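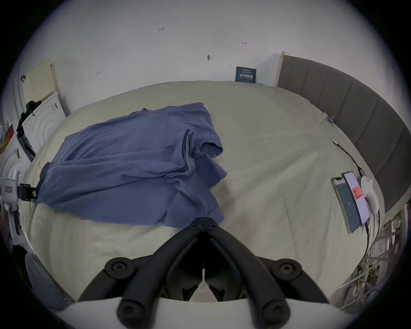
A blue short-sleeved T-shirt on the bed, partly folded, one sleeve doubled back on itself.

How to Fold T-Shirts on a Bed

Most folding instructions assume a big hard table. Plenty of people don't have one, or it's covered with other things, so the laundry ends up on the bed. A bed works fine for T-shirts if you change a few habits. The surface is soft, it wrinkles, and it gives way when you press on it, so the order of the steps matters more than it does on a table.

These steps are for ordinary short-sleeved T-shirts. Long sleeves are covered near the end.

What you need

A made bed, or at least a bed with the bottom sheet on and the blankets off. A chair or a dresser top for the finished stack. A piece of stiff cardboard if you want all your shirts the same width. A side from a shipping box is fine. Cut it a little narrower than the drawer space you plan to use.

Step 1. Get the bed ready

Pull the sheet tight toward the foot of the bed and tuck it in. You don't need hospital corners. Small wrinkles in the sheet won't hurt anything, but a deep fold will catch the hem of the shirt as you slide it around, and you'll end up straightening both.

Push pillows up against the headboard or take them off the bed. Move phones, earbud cases and charging cables to the nightstand. A cable is easy to fold into a shirt by mistake, and a phone under a pile of laundry tends to go into the drawer or onto the floor with it.

Stand at the long side of the bed. If you have a low bed, kneel. Leaning over a low mattress for a whole basket of laundry is hard on the back.

Step 2. Lay the shirt face down

Hold the shirt by the shoulder seams and give it one firm shake. Lay it down with the front against the sheet and the collar pointing away from you. Keep the whole shirt on the mattress. When one end hangs over the side, its weight pulls the rest out of line a little at a time, and your folds come out crooked.

Now fix the sleeves. They often come out of the dryer doubled back on themselves or pushed partway inside the body. Pinch the sleeve at the hem, pull it straight out to the side, and smooth from the shoulder seam outward with the flat of your hand. Do this before you touch the body of the shirt. A bunched sleeve leaves a ridge that shows through every fold after it.

Step 3. Smooth the body

Start at the collar and work down to the hem. Use your whole forearm if the shirt is large. Press lightly. On a mattress, pressing hard makes a dip and the fabric slides into it.

Check that the two side seams are more or less parallel. Older shirts often twist in the wash, so the seams run at a slant. Don't fight it. Line up the shoulders and the hem and let the seams go where they want.

Step 4. Fold the sides in

Set the cardboard in the middle of the back, with its top edge just under the collar. Fold the right side of the shirt over it, sleeve included. The sleeve will now stick out past the left side. Fold it back so that it lies flat along the edge of the fold.

Repeat on the left side. You should have a long strip, the width of the cardboard, with the collar centered at the top. Slide the cardboard out through the bottom.

Without cardboard, use the midpoint of each shoulder seam as your folding line. It gets you close enough for most drawers.

Step 5. Fold up from the hem

For a stack on a shelf, fold the strip in half from hem to collar, then flip the shirt over so the front shows. Fold it once more if the shelf is shallow.

For a drawer where the shirts stand on edge, bring the hem up to a couple of inches below the collar. Then fold the strip in thirds. The shirt should be able to stand up when you set it on the dresser. If it flops over, the last folds were too loose. Open it back to the strip and redo those only.

Step 6. Move it off the bed

Put each finished shirt on the chair or dresser right away. Stacks on a mattress lean toward wherever you're pressing and fall over when you reach for the next shirt. Slide one hand under the stack and keep the other on top when you carry it.

Folding a full load

Sort before you fold. Make one pile for T-shirts, one for pants and one for small things like socks, and keep the piles at the foot of the bed so the middle stays clear. A load with 30 shirts in it goes much faster when you aren't stopping to match socks between them. Retighten the sheet when it starts to bunch up.

If the load has been sitting in the basket overnight, put the shirts back in the dryer with a damp washcloth for a few minutes. Folding sets wrinkles in place, so it's better to deal with them first.

Long sleeves

Follow the same steps through Step 3. When you fold the side in, turn the sleeve down at the shoulder so it runs along the strip toward the hem. If the cuff goes past the hem, fold it back up. Thick sweatshirts usually need only one fold at Step 5.

Common problems

The folded shirt is wider at the bottom than at the top. The sides were folded at an angle. Match the hem first, then let the shoulders follow.

There's a lump on one side. One of the sleeves is bunched. Open the shirt to the strip and flatten it.

The collar looks stretched. Shirts picked up by the neck lose their shape over time. Pick them up by the shoulder seams.

Lint or hair on the front. It came from the sheet. Run a lint roller over the bed before you start, or spread a clean towel where you fold and change it when you change the load.

Comments

Zinash Tufa: The cardboard works well. I covered mine in packing tape because the plain edge kept snagging on jersey fabric.

Henok Gebremichael: Do you fold kids' shirts the same way? Mine come out too small to stand up.

Reply: Skip the thirds and fold the strip in half twice. The smallest sizes do better lying flat in a shallow box.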